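Behind the Clear Lid
What to look for in a small plastic enclosure before it goes on the wall
6/17/24 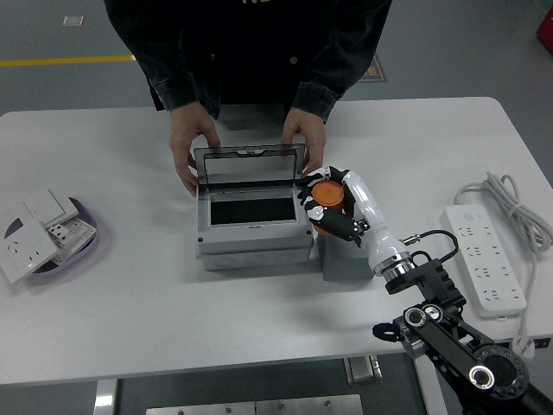
Most small electrical jobs end at a plastic box. A garden circuit, a garage subpanel, a pump controller: each needs a housing that keeps fingers out and wiring in, and lets someone read the state of the equipment without tools. The box costs little next to what goes inside it. It also gets the least attention at the planning stage, and mistakes made there are slow to fix.

Start with the lid. A hinged window with a latch is the usual choice for equipment that has to be checked or reset by hand. Screwed covers seal more evenly, but people stop replacing all four screws after the second or third visit. On a hinged lid, the hinge line deserves the closer look. Open the lid fully and press lightly on both sides. A good hinge moves as one piece. If one corner lifts before the other, the gasket will be loaded unevenly when the lid is shut, and the window will bow slightly over time.

Flendik, which supplies enclosures to small installers, keeps a sample of each model in its showroom and opens them until something gives. The cheapest lid on its shelf lasted nearly 700 cycles before the latch tab whitened at the root. The box would still close, but with play that could be felt by hand. For a lid opened twice a year that is ample. For a workshop panel opened every shift it is less than a year of service.

Window material comes next. Clear polycarbonate takes impact well and scratches easily. Acrylic resists scratching somewhat better and cracks sooner. Either will haze if wiped with solvent, so use water and a mild soap.

Knockouts

The thin circles molded into the body mark where cable entries can be opened. They are a convenience with a cost. Each one opened is a hole that must be filled again with a gland of the right size, and a knockout broken out with a screwdriver often leaves a ragged lip on which the gland cannot seat. A step drill run slowly from the outside gives a cleaner edge. Work from the bottom face where the layout allows it. Water that runs down a cable then drips off below the entry.

Bilus and Jesta both mold their knockouts in concentric rings, so that one position serves two gland sizes. The rings differ in wall thickness. On the Jesta body the inner ring comes away with thumb pressure, and it should be left alone until the box is fixed in place. The Bilus ring needs a tool.

Room inside

Catalogs list outer dimensions first. The figure that matters is the clear depth behind the window, measured from the mounting rail to the inside of the closed lid. Allow for the device, its handle in the raised position and the bend of the thickest conductor. A spare 100 millimeters of height below the rail makes wiring far easier – stiff cable does not turn corners on request.

Nägeli now prints the clear depth on the carton. The other makers leave it in the drawing, usually on page 2 or 3 of the data sheet. A revised Nägeli range with a deeper body is due in August, using the same lid and the same fixing centers as the current one.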